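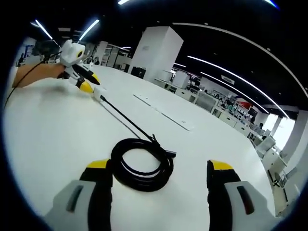 Cable sorting is the part of the repair and reuse shop that produces the most email, so the usual answers are collected on this page. We take in cords at the Droltcombe counter and at the smaller Lostton drop-off, and everything is checked and coiled before it goes out on the shelves. A finished cable should be an open oval or round coil with one thin tie around the bundle, like the black one on the white table, with a length left straight so the connector can be reached without undoing anything.

What kinds of cables do you accept?
Power cords, USB, network, audio and video cables, and the low-voltage leads that come with small appliances. We do not take bare wire, cut ends, or anything with tape over the outer jacket.

Do I have to coil them before I bring them in?
No, but please pull apart any big tangles. A grocery bag of loose cords is fine. A knot the size of a basketball will sit in the back until someone has a free afternoon.

How do you coil a cable?
Start at one end and lay down loops of the same size, giving the cable a half turn with your fingers on each loop so it lies flat. Leave enough free at the connector end to plug it in for a test. Put the tie on last, across all the strands, and stop when it is snug. If the jacket dents, the tie is too tight.

Why not wrap it around your elbow?
It puts a twist in every loop, and the cable keeps that twist. Older power cords – the stiff ones especially – may never lie flat again.

Which ties should I use?
Any thin, soft tie that can be opened by hand. We leave the free ends sticking up so they are easy to find. Please don't use rubber bands, which go sticky in storage, or locking zip ties, which have to be cut off next to the jacket.

How big should the coil be?
For ordinary cords, wide enough to put your hand through the middle. Thick cables need more room. Nothing should be bent sharply where it meets the connector.

How many cables do you handle?
We logged 2,873 last year and expect nearly 4,000 this year now that Lostton is open on Saturday hours as well as evenings.

Can I buy just one?
Yes. Most are $2 each. Longer video cables are priced on the tag. The shelves run by connector type, then by length.

What if it doesn't work at home?
Bring it back within 12 days with the tag still on and we will swap it. We test for a connection, but not for top speed.

Where do rejected cables go?
They are bagged and sent to Rocha for copper recovery. The pickup is in January – until then the bags stay behind the Droltcombe counter and are not for sale.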